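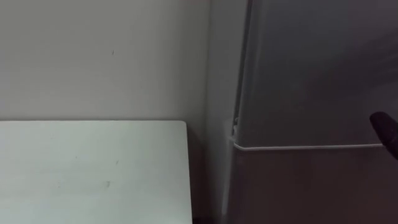 Altham Fever Tables, 1889 transcription
Data card, release 2
Last edited January 2, 2026, by Kane Waaka

What it is

A transcription of the ward book kept at the Altham fever hospital in 1889. There are 1019 rows, one for each admission. The book lists name, age, street, complaint, treatment and result. Names have been dropped and streets cut down to parish.

What the columns hold

adm_no: the number in the left margin. The clerk skipped 28 of them and left no note. We did not renumber.
parish: Altham, Lowther, Padon or blank.
complaint: spelled as written. "Low fever," "slow fever" and "contd. fever" are kept apart. They may be the same illness. They may be several.
complaint_group: our guess at a modern grouping. Treat it as a guess.
treatment: free text, mostly brandy, beef tea and quinine.
result: cured, relieved, died, removed.

Problems

"Cured" is the physician's word for his own patients. He wrote it next to people who show up again within the month, same age, same parish, same complaint. I would not calculate a cure rate from this column, and I have already seen it done with release 1.

The printed annual report gives fewer deaths than the ward book does. The report was written to raise money. Some of the gap may be the "removed" patients, whose fate we don't know - the book stops following them at the door.

Entries for August are in a different hand and use "typhus" far more often than the rest of the year. This could be an outbreak. It could also be a substitute doctor with a favorite word. Check the hand column before drawing a curve.

Ages bunch up at round numbers. Quinine doses have no units on most lines, so dose_raw is text and should stay text.

How it was made

Typed from page scans by one person and checked by a second against the same scans. The original was not consulted again, so anything lost in the gutter is marked [gutter]. Group labels were applied with Moveck, then corrected by hand where they were plainly silly.

Changes since release 1

Dropped the cure_rate field.
Split Lowther from Padon.
Added hand.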